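Two hands, two grippers: a season of picking up pens at Stindale

Chepkoech Owino spent the winter comparing grippers for small household objects. She talks about finger pads, cables and why the cheaper hand stayed on the bench.
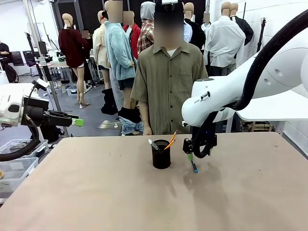

Chepkoech Owino has run the gripper trials at Stindale since June, and most of what she has learned has come from stationery. Her team wanted an object that was thin, light, easy to replace and hard to hold well. They tried cutlery first, then toothbrushes, and settled on pens. The bench is a plain tan tabletop with a black mesh pencil cup near the middle, and the work is done by two white arms with black grippers, one coming in from each side. The right gripper takes the pen, the kind with a green body and a blue tip, and holds it point down over the table. A couple of pencils and a marker stay in the cup, so the fingers have to deal with neighbours.

"A pen in an empty cup is a different job," Owino says. "Once you've got pencils leaning one way and a marker leaning the other, the fingers have to get between things. That's where the two hands started to separate."

The two hands are known in the lab by the names of the people who supplied them. The Kosar is a parallel gripper with long fingers and a motor in the palm. The Mudaliar is shorter and lighter, costs less, and closes faster. Both bolt to the same wrist with an adaptor plate that Todor Lazarević machined in the workshop downstairs. He made it in an afternoon and remade it twice when the screw heads fouled the cable.

Owino's plan was simple. Each hand would do the same set of tasks: take a pen from the cup, carry it across the table, hold it upright with the tip close to the surface, and put it back. The cup would be moved between attempts. The arms and the controller would stay the same throughout.

Over the whole trial the team logged 3574 attempts. Of those, 352 were failures of some kind, and Owino went through all of them herself.

"I don't trust a failure count until I've watched the failures," she says. "Quite a few were our fault. Somebody had left the speed setting from the day before, or the cup had been put down outside the area we'd agreed on. We kept those in the log but marked them separately."

Of the failures, 272 happened while the pen was being put back. Taking it out was the easy part for both hands. Going back in, the end of the pen would catch on the rim or land on top of a pencil, and the hand had to notice that it was pushing against something. The Kosar reports the force at its fingers many times a second. The Mudaliar reports whether it is open, closed or stopped.

"With the Kosar we could see the bump coming and back off," Owino says. "With the Mudaliar we were guessing from the current in the arm joints. You can do it, but you spend your week tuning numbers, and then you change pens and do it again."

She is careful to be fair to the Mudaliar. On larger things, such as mugs and boxes of tissues, she could see no useful difference between the two, and the faster close saved time. It also ran cooler. The Kosar had to be rested after long sessions, and for the first month there was a desk fan clamped to the shelf beside it.

The fingertips took longer to sort out than anyone had planned. Both hands came with hard black pads, which held a pen firmly if it was gripped square on and let it roll if it wasn't. Dima Nasrallah, who looks after parts and purchasing, ordered softer pads in four grades. The softest held everything and wore through quickly. The second softest is the one they kept.

"The green ones," Nasrallah says. "I bought them for the grade. Then it turned out the colour helped the camera people, so now I'm not allowed to buy any other colour."

The camera people are mainly Tianyou Fu, who wrote the software that works out where the fingers are. He had been trying to pick out a black fingertip on a black gripper, sometimes in front of a black cup, and was getting positions that jumped about from one image to the next. Bright green pads settled most of that. He says he would still like a matte version, as the pads shine a little when the overhead lights are all on.

Fu also argued for leaving the view past the bench alone. The lab shares its floor with the group that works on clothing, and anyone standing at the table has a crowd of dressed mannequins behind them, in everything from a red jacket to a pale blue fleece. One visitor suggested a screen. Fu said no.

"A home doesn't have a grey curtain around it," he says. "If the software thinks a sleeve is a finger, I want to find out here."

It did happen, early on. A tan plastic hand was labelled as a person's hand several times before he retrained that part of the system.

Cables were the other steady source of trouble. The arms carry a thick corrugated conduit on the outside, and the gripper lead runs off the end in a loop that has to be long enough for the wrist to turn and short enough not to drag on the table. Lazarević tried three lengths. With the longest, the loop knocked the cup over. With the shortest, the connector pulled out of the Mudaliar at full rotation and the hand stopped with the pen still in it.

"You lose a morning to a connector and there's nothing to write down at the end," he says. "I'd sooner have a gripper with a worse motor and a better plug."

His other complaint is about status lights. He likes one he can see from the keyboard, and thinks every supplier puts it on whichever side faces away from the operator.

The controller was not meant to be part of the comparison, but it crept in. The team uses a Marnositz unit for both arms, and late in the trial an update changed how it shared time between the left and right sides. Attempts using both arms slowed down noticeably. Owino went back to the older version for the rest of the work, and repeated the two-armed tasks she had already done so that everything in the report would be on the same footing.

Ghada Qaisi joined the project at about that point and took over the repeats. She had come from a packing line, where the grippers were suction cups and the objects never changed, and she found the pace strange.

"On the line, if something failed once in a shift we had a meeting," Qaisi says. "My first day here I watched a pen get dropped over and over and people were pleased, as it was being dropped in the same way each time."

Her own contribution was the order of work. The team had been running one hand for a week, then swapping. Qaisi moved to swapping every day, so that a change in the lighting or a worn set of pads would affect both hands alike. It meant more time with a hex key, and Lazarević added locating pins to the adaptor plate so the hand went back in the same position.

The report went to the rest of Stindale on November 20, 2019. It recommends the Kosar for thin objects and for anything that has to be put back into a container, and the Mudaliar for general carrying where cost matters. It asks Kosar for better cooling and Mudaliar for a force reading. Mudaliar has replied that one is planned, with no date given.

Owino has kept both hands. The next round will use the left arm to steady the cup while the right one works, which she expects will cut down the trouble at the rim. After that she wants to try keys, then coins. Nasrallah has already asked her to choose the coins soon, as she needs to know whether to order thinner pads, and whether the supplier can do those in green.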